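Jendel Parts Cross-Reference
README for the data release of 2022-08-26

What is in this release

This is a table of spare parts for small marine and stationary diesel engines, with the part numbers used by different suppliers placed side by side. It is meant for workshops and ship stores which have an old number on a worn part and need to find what can be ordered today. There are 1,908 rows, covering injectors, pump elements, valve seats, gaskets and cooling water pumps. Turbochargers are not included.

Files

parts.csv – one row for each part
suppliers.csv – short codes and full names of suppliers
changes.txt – list of corrections, newest first
media/ – sample pictures used by the viewer

Columns in parts.csv

jendel_id: our own number, never used again after a row is deleted
group: the part group, in lower case
number_ledwood: number in the Ledwood catalogue, may be empty
number_drokow: number in the Drokow catalogue, may be empty
bore_mm: cylinder bore for which the part is made
status: current, replaced or withdrawn
replaced_by: the jendel_id of the newer part, filled only when status is replaced
note: free text, mostly in English

Where the numbers come from

Most rows were typed from printed catalogues. The Drokow numbers for gaskets were taken from the Grigaitė workshop cards, which are written by hand. In 190 rows the handwriting could be read in more than one way, and these have the word "unsure" in the note column. Please compare the dimensions before you order such a part.

Known problems

Leading zeros are lost if you open parts.csv directly in a spreadsheet program. Import the number columns as text.
Two suppliers changed their numbering during the period covered, so the same part can stand in two rows. We have joined these rows only where the drawings were the same.
Bore is given in millimetres everywhere, also where the catalogue used inches. The values were rounded to one decimal place.

Viewer

Open viewer.html in a browser and choose the folder with the files. Pictures are shown at the width of the window. 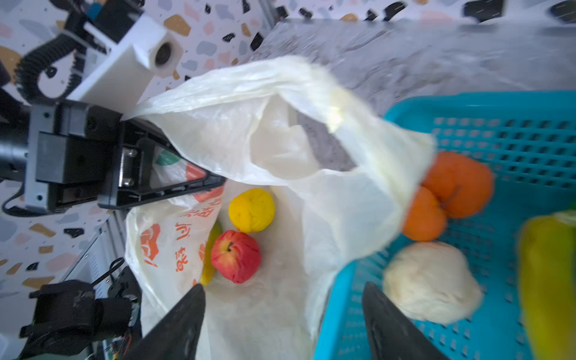
Fruit in a plastic bag, blue basket at right.

Corrections

Send corrections to Shu-fen Chung with the jendel_id, the column name and the page of the catalogue. A photo of the stamped number is also good – but please clean the part first. Corrections without a source are kept in a separate list until we can check them.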